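Reusable bottles: your questions answered

We get a lovely pile of questions every month about drinking bottles, and most of them come round again sooner or later, so we've put the best ones together on one page. If yours is missing, write to us through the contact form and we'll add it. Last updated 2021-05-01.

Which bottles do you look after at Telloment?

All sorts! We started with the plain steel ones that people bring in to our Stestolham workshop, but these days we see painted bottles, powder-coated bottles, glass ones in sleeves, and the occasional ancient flask that somebody's grandad took fishing. The advice on this page is mostly for metal-necked bottles with a screw cap. Glass has its own page.

How often should I wash mine?

Every day if you drink from it every day, even if it's only ever had water in it. A quick swish under the tap is better than nothing, but warm water and a drop of washing-up liquid is what you want. If you put squash, milk or coffee in it, wash it the same evening. Milk left overnight in a closed bottle is a smell you will remember.

How do I get the water out without splashing it everywhere?

Tip it slowly! When you turn a full bottle straight upside down, the air can't get in past the water, so it glugs and spits. Hold it on its side and let the water run along the lower half of the neck, with air coming in over the top. It comes out in a smooth ribbon and you can aim it properly. If you're rinsing away from the sink, pour into a bowl that is a good deal wider than the mouth of the bottle, and keep the two close together.

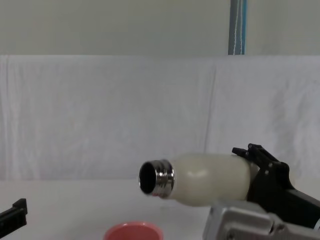
Once most of the water has gone, give the bottle a gentle shake and turn it a little as you go. The shoulder is where the last spoonful likes to hide, especially on the rounder shapes, and you can lose it by rolling the bottle in your hand with the mouth pointing slightly down. Then stand it upside down on a rack with the cap off. Leave it overnight if you can.

Can I put it in the dishwasher?

Check what the maker says, and if you can't find out, wash it by hand. Some plain steel bottles are fine. Painted and coated ones often aren't, and insulated ones can suffer badly if hot water creeps in at the base. Caps vary even more than bottles do, so look them up separately.

What is the best brush?

A long one with a soft head that bends! Mine is a Drerberg and I'm embarrassingly fond of it – the handle has a bit of spring, so you can get right up under the shoulder without scraping your knuckles on the rim. Whatever you buy, measure the mouth of your bottle first. We've had plenty of messages from people with a beautiful new brush that won't go in.

My bottle smells. Is it ruined?

Almost certainly not. Put 2 teaspoons of bicarbonate of soda in, fill it with warm water, leave the cap off and let it stand overnight. Rinse it really well in the morning. If it still smells, it's nearly always the seal in the cap and not the bottle at all. Ease the ring out with something blunt (a wooden lolly stick is perfect), wash it, dry it and press it back in.

How do I clean the thread?

An old toothbrush. Go round the outside of the neck, following the grooves, then do the same inside the cap. People scrub the inside of the bottle until it gleams and forget the thread completely, and it's the bit your mouth is closest to! Dried juice collects there and makes the cap stiff as well.

The cap has gone missing. Can I get another?

Often, yes. Thread sizes aren't standard between makers, so please don't guess. Send us the width across the mouth in millimetres, measured on the outside of the thread, and how many turns the old cap took if you can remember. Vilgot Haugland looks after our spares drawers, which held 434 caps at the last stocktake, and he's very good at matching them up. Lakatos caps are the ones we're asked for most. We keep those in two widths.

There are marks on the outside. How do I get rid of them?

On pale bottles, begin with a damp cloth and a little washing-up liquid. Tea marks and pencil usually come away with that. Try bicarbonate of soda mixed to a paste for the stubborn ones, and rub lightly in a corner near the base before you do the rest. Please keep wire wool well away from anything painted. It takes off the shine and you can't put it back.

Should I store it with the cap on or off?

Off, always. A bottle that has even a little damp in it will go musty once it's shut. I keep my caps in a small dish next to the bottles, which also means I can find them at ten to eight on a Monday morning.

Do you run workshops?

We do, and they're great fun! Edvin Wikström teaches the bottle and flask evening in October. There's room for six people, everyone brings whatever is lurking at the back of the cupboard, and you go home with it clean and with a new seal fitted if we have one in your size. Places are listed on the workshop page from the end of summer.

Can I post you a bottle?

Yes, but empty and dry please, and with the cap packed separately in the same box. Put your name on a slip of paper inside the box as well as on the outside.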